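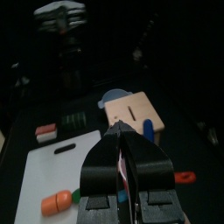 White cutting board and wooden box on the dark tabletop.

Last updated: June 25, 2022

We got back from Skumine on the late ferry and I want to write down the boat part before I forget it.

The trip was two dives off the north wall and a night at the Danzer guesthouse. I paid 129 euros for the dives, tanks and weights included. The room was extra. Luuk De Bruijn ran the boat and gave the briefing in English, then again in German for Roswitha Thaler and me, though we'd understood it the first time.

The first dive was cold. I wore a 5 mm suit and should have brought the hood I left in the car. Visibility was fair on top and much better below the ledge. We saw two octopuses and a lot of small wrasse. Roswitha's mask leaked the whole way, so she sat out the second dive and I went down with Engelbert Riedl, who uses less air than anyone I've dived with.

Lunch was bread, cheese and tomatoes on deck. Bring your own water.

Parking at the harbor is free if you go past the Suster chandlery and use the gravel lot. The ferry takes cash only on the return leg.

I was there in March once and the wind kept every boat in, so I'd go in summer. Next is Esia, if Bohdana Ivanyshyn can get the time off. She wants the wreck. I'd be happy with the shallow reef and a later start.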